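Can a Robot Do the Chores Yet? Your Questions, Answered at Some Length

Movside Home Help Pages
Written by Blair Gillies
Last updated Dec 13, 2024

We run a repair and advice shop in Treltosville, mostly kettles, vacuum cleaners and the odd sewing machine, and ever since we started stocking robot mops people have been asking me about the bigger sort, the ones with arms. I've answered the same things over the counter so many times that it seemed kinder to everybody to write them down. Do forgive the rambling. If your question isn't answered, pop in or drop us a line and I'll add it when I next sit down with a pot of tea.

Can I buy a robot that will do all my housework?

No, I'm afraid not, and I'd be suspicious of anyone who told you otherwise. You can buy a machine that washes clothes, one that washes dishes, one that sweeps the floor and one that cuts the grass, and they're all very good these days. What you can't walk out of a shop with is a single machine that picks the clothes up off the bedroom floor, carries them downstairs, sorts the wool from the cotton and puts them away afterwards. The carrying and sorting and putting away is the part most of us would dearly love to hand over, and it's the part that is still being worked on.

But I've seen videos of robots folding towels. Are those real?

Many of them are, yes! I'd only say to look for a few things while you watch. See whether the film has been speeded up (there's often a small note in the corner), whether somebody out of shot is steering the arms by hand, and whether the towel starts off in a heap or laid out nicely. A towel laid flat on an empty table is a much easier customer than a fitted sheet fresh from the tumble dryer with a sock inside it. I can't manage a fitted sheet myself, so I don't hold that one against the robots.

Why is it so hard? My toddler can pick up a cup.

Your toddler is cleverer than you think, bless them. A person picking up a cup feels how heavy it is, notices if it's slipping and squeezes a bit harder without giving it any thought. A machine has to be given some way of doing each of those things. Then there's the trouble that no two kitchens are alike. Your cups are in a different place from mine, your drawers stick, and there's a carrier bag on the worktop that wasn't there yesterday. Soft things are harder than hard things, shiny and see-through things are awkward for cameras, and anything thin lying flat on a table is a nuisance to get your fingers under, as anyone who has dropped a coin on a shop counter will know.

So what are they good at now?

Going by what I've read and what I saw for myself in November, I'd put it like this. Picking up one firm object of a sensible size and moving it somewhere else goes fairly well. Wiping a flat surface goes fairly well too, if you aren't too fussy about the corners. Opening a door the machine has practised on is fine, and opening a strange one is a bit of a lottery. I wouldn't let one near my good glasses, and I wouldn't ask it to change a duvet cover.

What about shops and workshops? Surely they're further along?

They are, and have been for a long while. If you have 1,000 identical boxes to stack on identical pallets, a robot arm will do it all day and never grumble about its back. Everything arrives in the same place, facing the same way, and people can be kept safely clear. It's the mixed jobs that are slow to come. My cousin works at Avram, the packing firm out on the Brornlow road, and she tells me the long straight runs are done by machine there and the returns bench is still all people, because you never know what's going to come out of a returned parcel.

How do the machines learn a chore?

There are several ways of going about it, but the one I find easiest to explain is learning from people. Somebody guides the arms through the job again and again, perhaps with a pair of handles, and the computer keeps a record of what the arms did and what the cameras saw. After enough goes it has a try on its own. Some of the chores chosen for practice are very plain ones, such as lifting a single object from a table, and I think that's quite right. We all started with stacking cups.

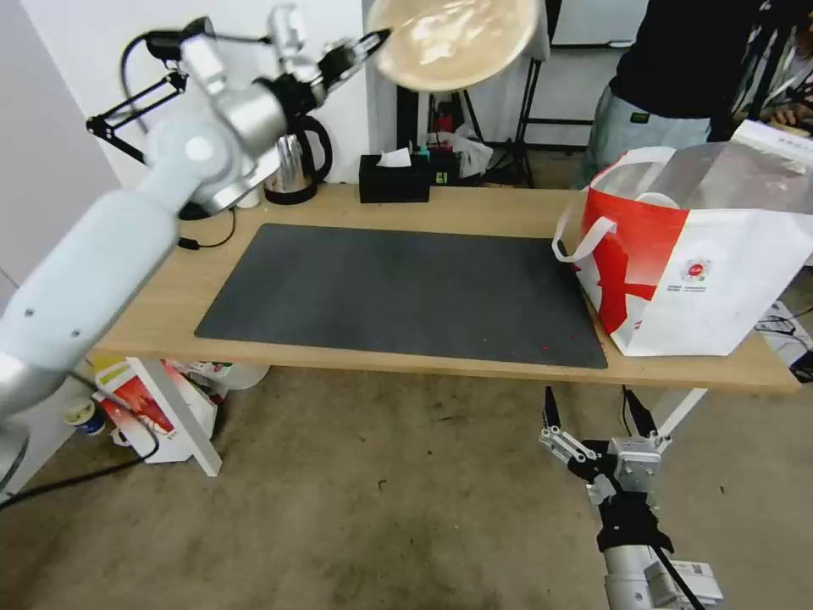 One arm holding up a round, flat beige disc by the table, with a kettle standing at the back.

Could one make me a cup of tea?

I get asked this more than anything else, and usually by people who are hoping I'll put the kettle on. In a kitchen set up for the purpose, with the mug and the teabag where they ought to be, I believe it could be done. In yours or mine, on an ordinary morning, I'd want somebody standing by. Boiling water is a serious thing, and a kettle changes weight as you pour, so it feels different in the hand from one second to the next. Start it on the biscuits, I say, and let it work up to the tea.

Would one be safe around children and pets?

Please treat any powered arm as you would a hot oven. The lighter ones made for working near people are meant to stop when they bump into something, but "meant to" isn't good enough for me where a crawling baby is concerned. Read the instructions, find the stop button before you switch anything on, and keep the cat out of the room.

My mum is 76 and finds lifting difficult. Should we wait for a robot?

I wouldn't wait, no. Have a chat with her surgery about what help she can get at home, and come and see us about the simple things in the meantime. We've got kettle tippers, long-handled grabbers, jar openers and a lovely little trolley with 4 wheels that doesn't mind carpet. None of them needs charging, and she can be using them by the weekend.

How long until they're any good, then?

I really don't know. I've heard everything from two years to never, often from people with something to sell. I'd guess around 8 years before I'm mending them in the back room, and my husband thinks I'm being far too hopeful.

Do you sell or repair robot arms at Movside?

Not at present. We do repair robot vacuums and mops, so bring the charging base along with you, and please empty the dust box first.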